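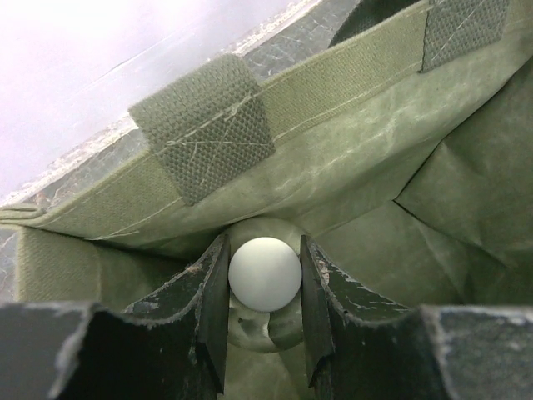
Balle blanche et sac de toile vert olive.

De : Secrétariat du réseau des ludothèques
À : liste de diffusion des structures adhérentes
Objet : Re: Prêt de matériel sportif et ludique, règles applicables à la nouvelle saison
Date : 9 octobre 2018

Mesdames, Messieurs,

Le secrétariat a pris connaissance du message reproduit ci-dessous, adressé à la liste par la ludothèque de Morkance. Plusieurs structures ayant posé des questions voisines, la réponse est communiquée à l'ensemble des adhérents.

> Bonjour,
> Nous préparons notre convention de prêt avec les accueils périscolaires et trois points restent obscurs à la lecture du règlement.
> 1. L'article 8 prévoit un prêt de 30 jours. S'agit-il de jours calendaires ou de jours d'ouverture ? Notre ludothèque est fermée pendant les vacances et l'écart devient vite important.
> 2. Les lots composés (jeux de quilles, balles, cerceaux) doivent-ils être inventoriés pièce par pièce dans Kedik, ou le lot peut-il recevoir une seule cote ?
> 3. Qui prend en charge le remplacement lorsqu'une pièce manque au retour et que l'emprunteur est une collectivité ?
> Nous souhaiterions une réponse avant la signature de la convention.
> Ludothèque de Morkance

Sur le premier point, le délai s'entend en jours calendaires, à compter du lendemain de la remise du matériel. Lorsque l'échéance tombe pendant une période de fermeture, elle est reportée au premier jour de réouverture de la structure prêteuse. Aucune pénalité ne peut être appliquée au titre de ce report. Les structures qui avaient jusqu'ici compté en jours d'ouverture sont invitées à rectifier leurs conventions lors du prochain renouvellement — les prêts en cours ne sont pas concernés.

Sur le deuxième point, le lot reçoit une cote unique. La composition détaillée est portée dans le champ « contenu » de la notice Kedik et reprise sur la fiche cartonnée jointe au contenant. Le catalogue commun compte à ce jour 2 107 notices, dont 218 correspondent à des lots composés. Une partie de ces dernières ne comporte encore aucun détail de contenu, en particulier les notices reprises de l'ancien logiciel Bilex. Il est demandé à chaque structure de compléter les siennes au fur et à mesure des retours, sans immobiliser le matériel à cette seule fin.

Sur le troisième point, la collectivité emprunteuse répond des pertes constatées au retour, dès lors que l'inventaire de départ a été signé par les deux parties. En l'absence d'inventaire signé, le remplacement reste à la charge de la structure prêteuse. Le remplacement s'effectue à l'identique ou, à défaut, par une pièce équivalente en taille et en usage. Les pièces provenant de la gamme Østergaard, qui n'est plus suivie par notre fournisseur, peuvent être remplacées par tout modèle comparable après accord écrit du prêteur. L'usure normale ne donne lieu à aucune facturation.

Il est rappelé par ailleurs que les attestations d'assurance des emprunteurs doivent être renouvelées chaque année et conservées par la structure prêteuse. Les attestations reçues par le secrétariat seront désormais retournées à l'expéditeur.

Le modèle de convention mis à jour sera déposé dans l'espace documentaire avant la fin du mois d'octobre. Dans l'intervalle, la version précédente demeure valable, sous réserve d'y mentionner les précisions relatives au délai. Les observations sur la rédaction du modèle peuvent être adressées en réponse à ce message — en conservant l'objet, afin de faciliter leur classement dans les archives de la liste.

Nous vous prions d'agréer, Mesdames, Messieurs, l'expression de nos salutations distinguées.

Le secrétariat du réseau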